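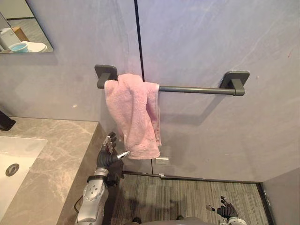 タオル掛け、みんなどう使ってる?(洗面所スレ)

1 名前:ゆきうさぎ
洗面所のタオル掛けを替えたので、うれしくて立てました!
ダークグレーの金属バーで、壁付けの台座が四角いタイプ。前はクロームのリング式だったんですが、タオルがくしゃっと丸まって真ん中がいつまでも湿っている感じがして、ずっと気になってたんです。壁が薄いグレー(光によってちょっとラベンダーっぽい)の石目調なので、濃い色の金物がきりっと締まって見えて最高です。
ただ、掛け方が決まらない! ピンクのパイル地のタオルをばさっと左端に寄せて掛けてるんですが、夫はきちんと二つ折りで真ん中派。みなさんはどうしてますか?

2 名前:北窓
おめでとう! バーはいいよね、リングには戻れない。
うちは断然「広げて掛ける」派です。重なりが少ないほど早く乾くので、冬はとくに差が出る。12月に実家へ帰ると三つ折りで掛けてあって、夜になってもまだ冷たいんだよなあ。

3 名前:ぱいるさん
左端に寄せるの、私は賛成です! 洗面ボウルに近いほうに掛けておくと、顔を洗ったあと目をつぶったままでも手が届くんですよ。あれは本当に便利。
右が空くからそこに来客用を足せるし。

4 名前:k_minato
いや、寄せるのは反対かな。
片側だけに重さがかかると台座のネジがゆるみやすい。うちはそれで一回壁の穴を広げてしまって、補修が面倒だった。濡れたバスタオルって意外と重いですよ。

5 名前:ぱいるさん
>>4
フェイスタオル一枚でゆるむなら、それは下地に留まってないんじゃないかな……。むしろ台座のそばのほうが、真ん中よりバーのたわみは少ないはず。

6 名前:k_minato
>>5
たしかに石膏ボードにアンカーだけで付けてました。たわみの話はその通りだと思う。でも子どもが引っ張る家なら、やっぱり真ん中をすすめたい。

7 名前:ゆきうさぎ
わあ、もうこんなに! うちは大工さんに下地を確認してもらって付けたので、強度は大丈夫そうです。
ちなみに製品はヴェサウ(Wesau)のバーで、台座のネジが下から隠れるつくり。掃除のとき引っかからなくて気持ちいいです。

8 名前:タオル沼の住人
タオルの話もしていいですか!!
パイルがふわふわしているタオルは、掛ける前に両端を持って10回くらい振ると全然ちがいます。ループが起きて空気が入る感じ。うちはVanatierの厚手をもう2年使ってますが、まだふかふか。柔軟剤は使いません。

9 名前:北窓
>>8
柔軟剤なしは同意。でも厚手は乾かないからうちは薄手ひとすじ。梅雨を経験するともう戻れない。

10 名前:タオル沼の住人
>>9
そこは譲れない(笑) 顔をうずめたときの幸せは厚手にしかない!

11 名前:Noeline Kingi
はじめまして、日本に住んで11年になります。うちも洗面台が大理石で、ベージュに茶色の筋があるものです。金物を黒っぽい色でそろえるのは大好き! 蛇口も黒にしました。水あかが白く残るので、寝る前に乾いた布でさっと拭いています。
タオルはピンクに一票。白い洗面ボウルと合わせるとやさしい感じになりますね。

12 名前:ゆきうさぎ
>>11
うちも蛇口は黒です! 水あか、やっぱり拭くしかないですよね。ピンクをほめてもらえてうれしい。夫はグレーでそろえたがっていて、壁も床もグレー系なのにタオルまで?と交渉中でした。

13 名前:k_minato
そこは旦那さんに賛成(笑) 全部グレーも落ち着きますよ。

14 名前:ぱいるさん
一色だけ明るいのがいいのに〜!
あと質問、前の面と後ろの面って長さそろえてます? 私はずらして掛けます。下の端が重ならないので、いちばん水がたまるところに風が通るんです。

15 名前:北窓
>>14
それ、やってみる。長さをそろえて掛けることしか考えてなかった。

16 名前:ゆきうさぎ
ずらすの、いいですね! うちはたまたまずれてることが多いです。今夜から、洗面ボウル寄りに掛けつつ少し広げる方式で試してみます。22時ごろ最後の人がお風呂から出るので、朝にさわって比べてきますね。

17 名前:タオル沼の住人
振るのも忘れずに! 報告待ってます。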